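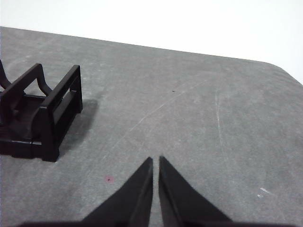 Issue 11, August 2019

Section 4. Placing the rack and teaching the plate positions

Read this section before running the Jendia gripper for the first time. The safety notes in Section 1 still apply.

4.1 Clear the work surface in front of the gripper. Scratches and small marks on the tabletop do not affect operation.

4.2 Set the rack down with all of its feet resting on the surface. Press each joint along the front rail until it is fully closed.

4.3 Switch on the controller and select RACK SET-UP. Limit the arm speed to 250 mm/s.

4.4 Bring the fingers together until the tips almost meet, then press ZERO. If code 1214 is displayed, the fingers have closed on something. Open them, clear the obstruction and repeat.

CAUTION: Keep hands away from the fingers while ZERO is flashing.

4.5 Open the fingers and load the rack by hand, one plate to a slot. All plates must lean the same way.

4.6 Jog the gripper until it is above the rim of the plate at the end of the rack. The fingers should straddle the rim without touching it.
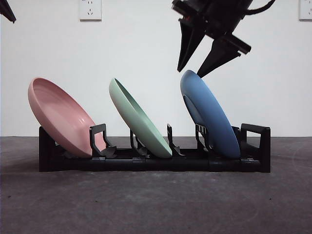 4.7 Lower the gripper in single steps until the rim is between the fingers, then press STORE. Repeat for each remaining slot, working along the rack in order.

NOTE: Deep dishes take up more room than flat plates -- store these with the DEEP option, or the fingers may strike the next divider.

4.8 Press SAVE and enter a name for the rack. Stored positions are kept when the power is off.

Check the finger pads every 2000 cycles (see Section 7). Replacement pads are supplied by Sundix.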